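처음 가는 법정 방청, 기록 남기는 법까지
12월 | 글: 킨거 퍼르커시

재판을 한 번도 본 적 없는 분들이 방청 기록을 써 보고 싶다고 편지를 보내 주실 때마다 저는 기분이 참 좋습니다. 답장을 길게 쓰다가 또 길어지고, 나중에는 같은 이야기를 조금씩 다르게 쓰고 있더라고요. 그래서 이번에 아예 한 편으로 묶었습니다. 차 한 잔 옆에 두고 천천히 읽어 주세요(저도 한 잔 마시면서 쓰고 있습니다).

저는 추스트게이트에 살면서 바스타시코라는 작은 방청 모임에 나가고 있습니다. 지금은 여덟 명이 돌아가면서 법정에 앉아 있어요. 변호사도 한 명 있지만 나머지는 빵집을 하거나 학교에서 음악을 가르치거나 은퇴하신 분들이고, 저는 번역 일을 합니다. 그러니 법률 지식이 모자란다고 걱정하실 필요는 없어요. 절차가 지켜지는지 보는 일에는 꼼꼼한 귀와 잘 나오는 펜이 제일 쓸모 있습니다.

아래 순서는 우리 동네 법원 기준이에요. 나라마다, 법원마다 규칙이 다르니 가시기 전에 그곳의 안내문을 꼭 한 번 읽어 보세요. 방청석 예절 같은 것은 대체로 비슷하지만, 녹음이나 필기에 관한 규정은 제법 차이가 납니다.

1단계. 무엇을 볼지 먼저 정하기

방청이라고 하면 다들 큰 사건부터 떠올리시지요. 신문에 나온 재판, 기자들이 줄을 서는 재판이요. 그 마음을 잘 압니다. 저도 첫날에 그런 재판에 갔다가 자리가 없어서 복도 의자에 두 시간을 앉아 있다 왔거든요. 첫 방청으로는 작은 사건이 훨씬 좋습니다. 오전에 짧은 사건이 여러 개 이어지는 법정에 앉아 있으면, 같은 절차가 되풀이되니까 금방 흐름이 귀에 들어옵니다.

그리고 그날 볼 것을 한 가지만 정해 보세요. 예를 들면 피고인에게 진술을 거부할 권리를 알려 주는지, 통역이 필요한 사람에게 통역이 붙는지, 판사가 결정을 말할 때 이유도 함께 말하는지 같은 것입니다. 모든 것을 다 적겠다고 마음먹으면 손만 바쁘고, 집에 와서 읽어 보면 무슨 말인지 모르겠는 공책이 됩니다. 제 첫 공책이 딱 그랬어요. 중간에 "아니라고 함(누가?)"이라고 적힌 줄이 있는데 지금도 누가 아니라고 했는지 모릅니다.

공정한 재판에 관한 국제 기준을 미리 읽고 가시는 분도 계십니다. 시민적·정치적 권리에 관한 국제규약 제14조가 좋은 출발점이에요. 공개된 재판, 독립적이고 공평한 법원, 무죄 추정, 변호를 준비할 시간 같은 내용이 들어 있습니다. 조문이 길지 않으니 인쇄해서 공책 안쪽에 붙여 두시면 편합니다. 외우실 것까지는 없고요.

2단계. 일정 확인하기

우리 법원은 입구 게시판과 누리집에 그날의 재판 목록을 올립니다. 목록에는 사건번호, 법정, 시작 시각, 공개 여부가 나와 있어요. 사건번호를 그대로 옮겨 적으세요. 한 글자만 틀려도 나중에 결정문을 찾을 때 고생합니다.

시작 시각은 너무 믿지 마시고요. 오전 9시라고 되어 있어도 앞 사건이 늘어지면 한참 기다리게 되고, 반대로 앞 사건이 취소되어서 문을 열고 들어가니 벌써 끝나 가는 경우도 있습니다. 저는 30분쯤 일찍 가서 복도 분위기를 익히는 편이에요. 우리 법원에서 길을 잃기 쉬운 곳은 17호 법정입니다. 16호 옆에 없어요! 계단을 한 층 더 올라가서 별관 쪽으로 꺾어야 나오는데, 표지판이 화분 뒤에 가려져 있으니 화분을 찾으시면 됩니다.

비공개라고 표시된 재판도 있습니다. 미성년자가 관련되어 있거나 피해자를 보호해야 하는 경우가 많지요. 문 앞에서 비공개라는 말을 들으면 조용히 물러나시되, 공책에는 사건번호와 시각, 그리고 누가 어떤 이유로 비공개라고 설명했는지를 적어 두세요. 설명이 없었다면 "설명 없음"이라고 쓰시면 됩니다. 그것도 훌륭한 기록입니다.

3단계. 가방 싸기

제 가방에는 공책 한 권, 펜 두 자루, 신분증, 손목시계, 작은 물병이 들어 있습니다. 물병은 법정 안에서는 꺼내지 않고 복도에서만 마셔요. 손목시계는 꼭 권하고 싶습니다. 휴대전화를 꺼야 하는 법정이 많은데, 벽시계가 있어도 방청석 뒤쪽에 걸려 있으면 고개를 돌려야 하잖아요. 시각을 자주 적어야 하는 사람에게는 은근히 큰일입니다.

공책은 어떤 것이든 괜찮지만 저희는 호소다 거리의 문구점에서 파는 줄 간격이 넓은 것을 같이 사서 씁니다. 나중에 빈 줄에 색이 다른 펜으로 보충할 수 있어서 좋더군요. 사물함에 짐을 맡기려면 500짜리 동전이 하나 필요하니 주머니에 챙겨 두시고요, 나올 때 돌려받는 것 잊지 마세요(저는 두 번 잊었습니다).

옷은 단정하면 충분합니다. 모자는 들어가기 전에 벗으시고, 구호나 그림이 크게 박힌 옷은 그날만 쉬게 해 주세요. 방청하는 사람이 어느 편으로 보이면 기록의 무게가 가벼워지거든요.

4단계. 들어가서 앉기

보안 검색을 지나면 법정 문 앞에 직원이 서 있습니다. 왜 왔느냐고 물으면 "방청하러 왔습니다"라고만 답하셔도 됩니다. 우리 모임에서는 소속을 숨기지 않아요. 더 물으면 바스타시코에서 왔다고 말하고, 모임을 소개하는 종이를 한 장 건넵니다. 가끔은 신분증을 보여 달라고도 하는데, 그때 어떤 규정에 따른 것인지 부드럽게 여쭤보셔도 괜찮습니다. 목소리만 부드러우면 대부분 친절하게 대답해 주십니다.

자리는 가운데 줄 통로 쪽이 좋습니다. 맨 앞은 가족들이 앉는 경우가 많으니 비워 두시고, 맨 뒤는 문 여닫는 소리 때문에 말이 잘 안 들립니다. 판사가 들어오면 일어서고, 앉으라고 하면 앉고, 그 뒤로는 그냥 조용한 가구가 되었다고 생각하시면 편해요. 고개를 끄덕이거나 한숨을 쉬는 것도 참아 주세요. 증인이 방청석을 쳐다볼 때가 있는데 그때 표정이 생각보다 많이 전해집니다.

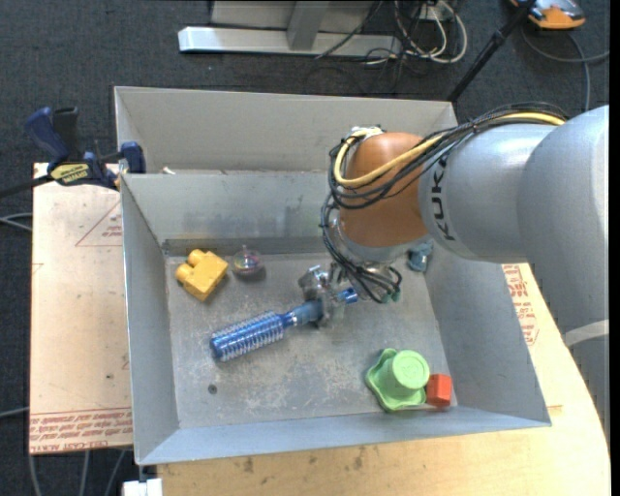
5단계. 적기

이제 제일 재미있는 대목입니다! 페이지 가운데에 세로줄을 하나 긋고, 왼쪽에는 보고 들은 것, 오른쪽에는 내 생각을 씁니다. 이 줄 하나가 저를 여러 번 살렸어요. 예를 들어 왼쪽에는 "9시 42분, 변호인이 서류를 전날 받았다며 기일 연기 신청. 판사가 기각, 이유는 말하지 않음"이라고 쓰고, 오른쪽에는 "준비 시간이 충분했을까? 서류 분량 확인할 것"이라고 쓰는 식입니다. "판사가 변호인을 무시했다"라고 왼쪽에 쓰시면 안 됩니다. 그건 오른쪽에 들어갈 말이고, 오른쪽에서도 조금 더 다듬어야 할 말이지요.

빼먹지 말고 적어 두면 좋은 것들입니다.

- 사건번호와 법정 번호
- 예정된 시각과 진짜 시작한 시각, 끝난 시각
- 판사, 검사, 변호인이 자리에 있었는지
- 통역이 있었는지, 있었다면 어떤 방식이었는지
- 피고인이 권리를 안내받았는지, 어떤 말로 안내받았는지
- 신청과 결정, 그리고 결정의 이유
- 휴정한 시각과 다시 시작한 시각

말을 통째로 받아 적을 때는 따옴표를 쓰고, 요약했을 때는 따옴표를 쓰지 마세요. 따옴표 안에는 들은 말만 그대로 넣습니다. 못 들은 부분은 줄임표 대신 "안 들림"이라고 씁니다. 저희가 줄임표를 쓰다가 한번 크게 헷갈린 적이 있어요. 말이 멈춘 것인지 제가 못 들은 것인지 두 주 뒤에는 알 길이 없었거든요.

이름은 조심해서 다루어야 합니다. 공적인 일을 하는 판사와 검사의 이름은 적되, 피해자와 증인, 미성년자는 처음부터 알파벳 한 글자로 적으세요. 나중에 지우겠다고 생각하면 꼭 한 군데가 남습니다. 주소나 병력 같은 것은 들리더라도 적지 않는 편이 좋고요.

6단계. 그날 안에 정리하기

집에 가서 저녁 먹고 쉬고 싶은 마음, 저도 똑같습니다. 그래도 공책은 그날 안에 한 번 펴 보세요. 법원 앞 카페에서 20분만 앉아 계셔도 충분합니다. 빈 줄에 다른 색으로 보충하고, 보충한 시각을 옆에 적습니다. 그러면 법정에서 쓴 것과 나중에 기억으로 채운 것이 구별되지요.

그다음 컴퓨터로 옮기는데, 저희는 제스틱스라는 기록 정리 프로그램을 씁니다. 사건번호를 넣으면 같은 사건의 이전 방청 기록이 옆에 같이 떠서 제가 아주 좋아합니다. 물론 평범한 표 파일로도 다 할 수 있어요. 우리 모임도 오랫동안 그렇게 했고, 지금까지 쌓인 기록 2,635건 가운데 앞부분은 표에서 하나하나 옮겨 온 것입니다. 그 일을 맡아 준 죄죄 코바치에게 지금도 케이크를 빚지고 있어요.

파일 이름은 사건번호로 시작하게 하시고, 종이 공책은 버리지 마세요. 누군가 기록의 내용을 문제 삼을 때 원본이 있으면 마음이 든든합니다.

7단계. 한 번 더 읽고 나누기

기록을 밖으로 내보내기 전에 다른 사람에게 읽어 달라고 부탁하세요. 그 법정에 없었던 사람이면 더 좋습니다. 읽는 분은 문장마다 "이걸 직접 보거나 들었나요?" 하고 물어 주시면 됩니다. 처음에는 조금 서운할 수 있어요. 저도 제가 아끼던 문단이 통째로 빠진 날에는 집에 가는 내내 중얼거렸답니다. 그런데 다음 날 다시 읽어 보니 빠진 쪽이 나았어요.

진행 중인 사건이라면 유무죄에 대한 의견은 쓰지 마세요. 우리가 보는 것은 절차입니다. 판사가 정치적인 압력을 받는다는 소문이 들리더라도, 법정에서 확인한 것이 없으면 방청 기록에는 들어갈 자리가 없습니다. 그런 소문이 돌 때일수록 담담한 기록이 소중해요. 담당 판사가 중간에 바뀌었다면 바뀐 날과 법정에서 설명된 이유를 적고, 설명이 없었다면 없었다고 적습니다. 거기까지가 방청인의 일이고, 그 뒤는 더 알아볼 수 있는 분들께 넘깁니다.

문제가 있어 보이는 점을 발견했다면 먼저 법원의 민원 창구에 서면으로 물어보는 방법이 있습니다. 질문은 짧게, 한 통에 한 가지만 넣으세요. 보낸 날과 답을 받은 날도 기록에 붙여 두시고요. 답이 오지 않으면 한 번 더 정중하게 보냅니다.

자주 받는 질문 몇 가지

중간에 나가도 되나요? 됩니다. 다만 증인이 말하는 중에는 기다렸다가 사건이 바뀌거나 잠깐 쉴 때 나가세요. 나간 시각을 적어 두시면 기록이 어디까지인지 분명해집니다.

필기를 하지 말라고 하면 어떻게 하나요? 우선 펜을 내려놓으세요. 그 자리에서 다투면 내 기록도 재판도 다 끊깁니다. 쉬는 시간에 직원에게 근거가 되는 규정을 여쭤보고, 들은 대답을 복도에서 적습니다.

아는 사람의 재판에 가도 되나요? 방청은 얼마든지 하셔도 되지만 모임의 기록은 다른 분께 맡기세요. 저희는 이웃이나 직장 동료의 사건도 같은 방식으로 처리합니다.

아이를 데려가도 될까요? 우리 법원에서는 나이를 따지고, 재판장의 허락이 필요할 때도 있습니다. 전화로 먼저 확인하시는 것이 제일 빨라요.

알아듣지 못하는 말이 너무 많으면요? 들리는 대로 소리만 적어 두었다가 나중에 찾아보세요. 제 공책 맨 뒤에는 그렇게 모은 낱말이 네 쪽이나 있습니다. 반년쯤 지나니 새로 적는 낱말이 눈에 띄게 줄었어요.

추스트게이트 근처에 사시는 분이라면 첫날은 저희와 함께 가셔도 좋습니다. 매달 첫 주 오전 8시 반에 법원 정문 계단 오른쪽에서 만나고, 1월에도 그대로 만날 예정이에요. 동전은 제가 넉넉히 가져가겠습니다.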